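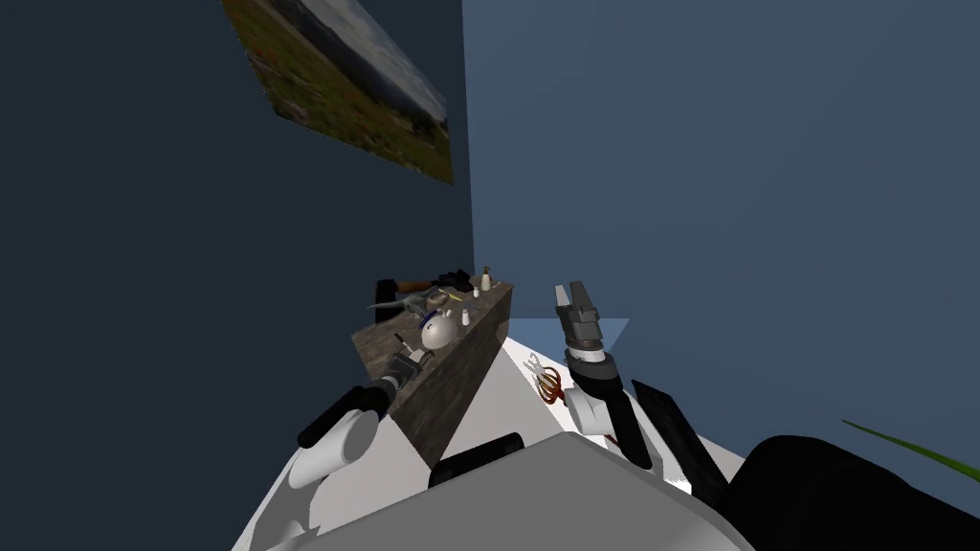

How do you teach a robot to clean up a messy shelf? You let it practice in a pretend world first!

That is what the kids in the Hopkin Robot Club are doing this year. Their robot is called Clusside, and it has two arms. Before the real Clusside picks up anything, a computer version of it tries the job in a simulation. A simulation works a lot like a video game — there are walls, a floor, a shelf and plenty of stuff to grab, but it all lives inside the computer.

Why bother? Well, robots drop things (a lot!). In a simulation, a dropped bottle can't spill, and you can put everything back with one click. Clusside has practiced 600 times since November, and it got the job right on 215 of those tries. The club cheered for every one!

Round things are the hardest. "They roll away if you squeeze in the wrong spot," says Delali Odoi, who writes code for the left gripper. A gripper is a robot's hand — it opens and closes like your thumb and finger.

Try it yourself! Pick up a ball using just your thumb and one finger. Now try a spoon. Which one was easier to hold?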